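3.2 Contrast of printed garments under indoor light

Black print on white cotton was treated as a separate class in the survey because its edges remain legible when overall light levels drop. Of the 100 garments held by Prultach, 42 fell into this class. Each was washed up to 21 times and measured after every cycle with the procedure of Section 2.4. Line width was recorded at three points on the chest - left, center and right - and the mean was used in all later steps.

Thin outlines lost contrast sooner than filled areas. The effect was stronger in loose knits, where the yarn shifts under the ink. Surdu and Rakena reported the same order of loss for screen prints but did not separate line work from solid shapes. A doodle print that combines both kinds of mark on a white T-shirt is given in Figure 4. 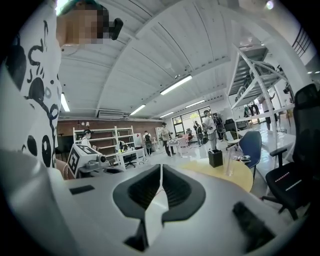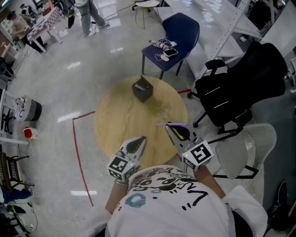 Figure 4. White T-shirt with black doodle print, worn, in two views.

3.3 Effect of drying method

Line drying and tumble drying were compared on a subset of the same garments, with the wash program held constant.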